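Brurnham Reading Room to reopen with longer hours and shared tables

February 15, 2025

BRURNHAM – The reading and dining room at Salleo House will reopen to the public in March after a refit of its seating, tables and storage. The room closed last winter so the floor could be levelled and the old fixed desks taken out.

The work was carried out by Predska Interiors, with upholstery by Abeysekara Furnishings. It covers booth seating, new tabletops, repairs to the window catches and a set of lockable cupboards in the corridor outside. The budget did not extend to the kitchen servery, which stays as it was and will be looked at separately next year.

Salleo House has been used for study groups, shared lunches and hobby meetings for many years. Under the old layout, groups had to clear everything away at noon so that meals could be served, then set up again in the afternoon. The new arrangement lets a group book a table for a full day and keep its materials out while members eat.

Seating is now available for 24 people at 7 tables. Five of the tables can be reserved and the other two are kept for drop-in visitors. A total of 289 residents answered the survey that went out before the plans were drawn up, and longer table bookings were the most common request. Better lighting came second. New lamps are on order and will be fitted after the reopening.

The booths are upholstered in lime green, a colour picked from samples left on display in the front hall. The dark wood panelling along the lower wall has been kept, as have the tall windows.

Visitors may bring their own food and drinks. Water bottles are welcome at every table, and coasters and bowls can be borrowed from the servery and returned there after use. Display stands for drawings, charts and small collections may be left on a table for the length of a booking. Materials should be packed away by closing time – the cupboards outside can be used overnight at no charge. 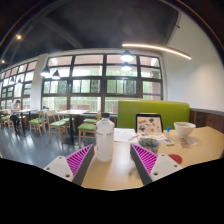 Regular users of the room have broadly welcomed the change, although one asked that the drop-in tables be kept clear of display material at lunch, as people eating alone would otherwise have nowhere to put a plate. Salleo House has agreed to try this for the first season and will put a notice on both tables.

Bookings open at the front desk on the first day of March. Groups that held a regular time before the closure will be offered the same time again and should confirm it in person or by mail. There is no fee for community groups. Private functions are charged at the existing rate.

– ends –

Issued by Salleo House, Brurnham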